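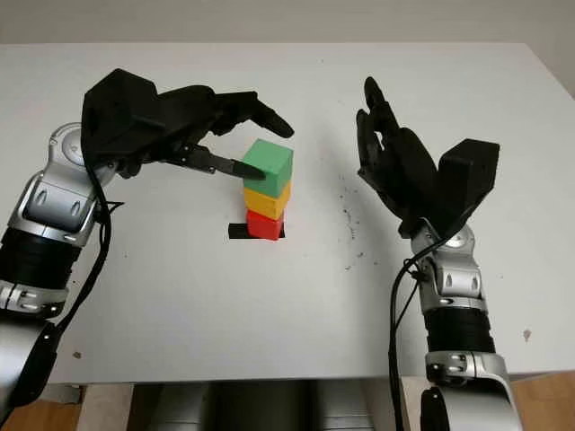

Informe de seguimiento al fondo Sukberg
Taller de joyería Branbridge -- línea de alianzas y restauración
Periodo: septiembre a diciembre

1. Estado general

El programa de restauración y reedición de piezas antiguas sigue dentro del presupuesto aprobado y lleva tres semanas de retraso respecto al calendario inicial. El retraso afecta solo a la colección Dotska. La parte de formación y la de catálogo van al día.

2. Catálogo de moldes

El archivo heredado del antiguo taller Csonka está inventariado por completo. Son 1405 moldes de caucho y metal, de los que 800 se pueden usar sin reparación. El resto presenta grietas en los canales de colada o deformación en las galerías, sobre todo en los modelos de filigrana. Cada molde tiene ya ficha con número, tipo de pieza, talla de referencia y estado.

Queda por decidir qué se hace con los moldes duplicados. Proponemos conservar el mejor de cada pareja y guardar el otro aparte hasta el cierre del proyecto.

3. Colección Dotska

Estaban previstos seis modelos de anillo para este periodo y se han terminado 4. Los dos pendientes son la alianza con zafiros calibrados y el solitario de bisel octogonal. En el primero, las piedras recibidas venían con diferencias de altura que impedían un engaste en carril limpio -- se devolvió el lote completo y el proveedor enviará otro en enero. En el segundo, la garganta del aro salió demasiado fina en la fundición y hubo que volver a la cera.

Los modelos terminados se han hecho en platino y en oro amarillo de 18 quilates. El graneado de los bordes se hace a mano con moleta, como constaba en la propuesta. Ocupa más horas de banco de las calculadas y habrá que corregir la previsión del próximo periodo.

4. Restauración para clientes

Entraron 30 piezas en el taller entre septiembre y diciembre. La mayor parte eran broches y sortijas con garras gastadas, y también varios pendientes con el cierre roto. Todas tienen presupuesto firmado. Las que llevan esmalte se han dejado para el final porque el horno pequeño estuvo parado por una avería en la resistencia, ya reparada.

Un collar de perlas se devolvió sin intervenir a petición de su propietario.

5. Formación

Las dos personas en prácticas han completado el módulo de soldadura y el de ajuste de tallas. En enero empiezan con el engaste en grano sobre latón. No pasarán a metal precioso hasta marzo.

6. Gastos

El capítulo de metales se ha gastado conforme a lo previsto. El de herramientas queda por debajo, ya que el microscopio de engaste se compró de segunda mano. Solicitamos pasar ese sobrante a la partida de piedras. El detalle de facturas va en el anexo B.

7. Próximos pasos

Recepción y clasificación del nuevo lote de zafiros.
Segunda fundición del solitario octogonal.
Contraste oficial de los modelos terminados -- pendiente de cita en el laboratorio.
Entrega de las piezas esmaltadas.

El siguiente informe se enviará en abril.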